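Masonry heater

A masonry heater is a wood-burning stove that stores heat in a large mass of brick, stone or tile and gives it off slowly over many hours. It differs from an ordinary iron stove in that the fire is short and hot. One or two firings a day are normal in cold weather, and the surface stays warm long after the fire has gone out.

Design

The firebox is built of firebrick and opens at the top into a set of channels. Smoke passes up, down or sideways through these channels before it reaches the chimney, and most of its heat goes into the walls on the way. An outer skin of brick or tile stands a short distance from the core. The gap lets the core expand without cracking the finish. A damper in the flue is closed once the coals have burned down completely.

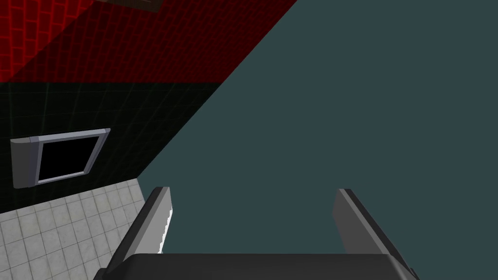 Two-fingered gripper, computer rendering.

Larger models may include a bench, a bake oven or both. The bench is heated by a channel running under the seat. Weight is the main limit on where a heater can be placed, and most need their own footing. The heater built by Dušan Kos in the village hall at Skernura used 805 firebricks in the core alone, and the floor had to be opened to pour a slab beneath it.

Operation

Wood is split small, dried for at least a year and stacked loosely in the firebox. It is lit from the top with the air supply fully open. A full load burns out in less than two hours. 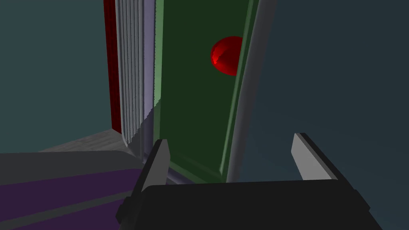 A new heater has to be cured before regular use. The mortar holds a good deal of water, and small fires are lit daily until it has dried out. The Jarano pattern, drawn up by Valbona Vukadinović and first built in 2000, calls for a month of drying with the doors open, followed by a week of kindling fires. Surface temperatures on the finished heater are kept below 70 °C.

Maintenance

Ash is removed when it begins to block the grate. The channels are reached through cleanout doors near the floor and are brushed once a year. Door gaskets wear out sooner than any other part. Hairline cracks in the outer skin are common and can be filled with clay mortar, but cracks in the core should be checked by a mason before the heater is fired again.

See also: Bake oven, Chimney damper, Rocket stove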